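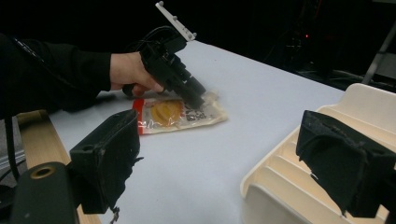 Pritham Community Forum > Council Matters > Pokby Reserve parking bylaw: submissions now open

malinowski_rd
Oct 5, 2022
Finally! The draft parking bylaw for Pokby Reserve is up on the council site and you can have your say on it. I've been banging on about this since June so forgive the excitement. Main points as I read them: a two-hour limit on the reserve side of Malinowski Road, no boat trailers on the grass verge, and a proper loading bay outside the hall (yes!!). Please, please put something in, even if it's two lines.

tukivero_tess
Brilliant, thanks for posting. I read the whole thing over breakfast and it's much clearer than the old one. The map is even in colour. My only worry is the two hours. Saturday netball runs longer than that once you've got a kid in each grade.

gravelpit
Two hours is ridiculous. Who asked for it? The trailers are the problem, the cars never have been.

malinowski_rd
I asked for it, gravelpit, me and a fair few neighbours! Come and stand at my driveway on a sunny morning. People leave their cars all day and catch the bus into town, and the families who want the playground have to keep driving. Happy to argue for three hours on sports days though — good point, Tess.

gravelpit
So put a limit on the bus crowd then and leave netball alone.

hedgerow
How would they tell which is which? Genuine question.

irena_c
Irena Czarnecka here, I'm on the community board. Lovely to see people reading the draft! A few bits that might help. The council had 604 submissions last time parking was looked at, and the ones that got picked up were mostly the ones that named a street and a time of day. "Too many cars" is hard to do much with. "I can't get out of my drive at 8.30 on school mornings" is great. And you can ask to speak at the hearing, just tick the box on page 2.

gravelpit
Will the board be taking a position or sitting on its hands like it did with the rubbish bylaw?

irena_c
Fair dig. We'll be discussing it at our next meeting and the public forum is open, so come along and tell us what you think it should be. I personally like the loading bay and I'm undecided on the time limit. The board can only recommend, the councillors vote.

tukivero_tess
I'm going to speak! Never done it before. Is it scary?

hedgerow
I did it for the dog park. You get five minutes, they were friendly, and one councillor asked me a really good question about fencing. I walked out buzzing. Take notes, and practise once out loud.

gravelpit
The dog park cost 2,000 dollars more than they said it would.

hedgerow
And it's full every evening :)

malinowski_rd
Back to parking, you two! Has anyone worked out whether the verge rule covers Tukivero Lane as well? The map has it shaded but the schedule at the back doesn't list it.

irena_c
Good spotting. I'd read it as an error in the schedule but I'll check with staff and post the answer in this thread. Mention it in your submission anyway.

gravelpit
Fine, I'll put one in. Against the two hours, for the trailers. Where's the form?

malinowski_rd
Council site, under Have Your Say, or paper copies at the library desk. Good on you, gravelpit — even if you're wrong about the two hours!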